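# Hutetti(手持ち式グリッパ)

**Hutetti**(フテッティ)は、Vemex社が開発・販売する手持ち式の平行グリッパ、およびその周辺機材からなるデータ収集キットである。
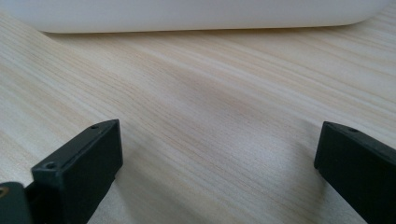

## 概要

操作者が本体を手に持ち、指部を開閉して卓上の物体を扱い、その動作を模倣学習用の記録として保存する。ロボットアームを使わずに収集できる点で、遠隔操作方式の機材と区別される。設計はDehua Luoが担当し、初期型の指部形状はMacario Cuautleとの共同作業による。型番は「HT-16」で、指部のみを交換した派生型が存在する。

## 構成

本体、左右の指部、カメラ取付具、充電器、収納箱からなる。指部は暗色で、先端は角張ったブロック状を呈し、上面に小さな丸いねじ穴をもつ。カメラは指先とその間の作業面を視野に収める向きに取り付けられる。

本体の質量は951 gで、電池を含む。指部は工具で取り外すことができ、補修部品として左右一組で供給される。カメラは別売であり、取付具の寸法図は取扱説明書の巻末に掲載されている。

## 運用

収集作業は、対象物を置いた机または作業台の上で行う。標準手順は次のとおりである。

1. 指部を全開にし、原点を登録する。
2. 指先を作業面に近づけ、記録を開始する。
3. 対象物に接近し、把持、移動、解放を行う。
4. 指部を再び全開にして記録を終了する。

把持に失敗した試行も削除せず、失敗の標識を付けて保存することが推奨されている。作業面の材質と照明条件は、試行ごとに付帯情報の欄へ記入する。開閉幅の較正は、指部の交換後に必ず実施する。

## 提供形態

単体販売のほか、収集作業を含む受託サービスがある。受託分はHavlíček社が担当し、基本契約では276種の動作課題から依頼者が選択する。納品物は映像、開閉幅の時系列、姿勢推定値および課題名の一覧で、依頼者が独自の課題を追加する場合は別途見積りとなる。

## 評価

試験機関Ruthamは3735件の試行を用いた評価報告を公表した。報告では、開閉幅の再現性と指部交換の容易さが長所に挙げられた。短所としては、長時間使用時の手首への負担、指部が視野の下側を占めるため手前の小物が隠れやすいこと、木目のように細かい模様が繰り返す面で姿勢推定の誤差が増える場合があることが指摘されている。Vemex社は姿勢推定の誤差について、推定処理の更新で対応するとしている。

## 関連項目

- 模倣学習
- エンドエフェクタ
- 姿勢推定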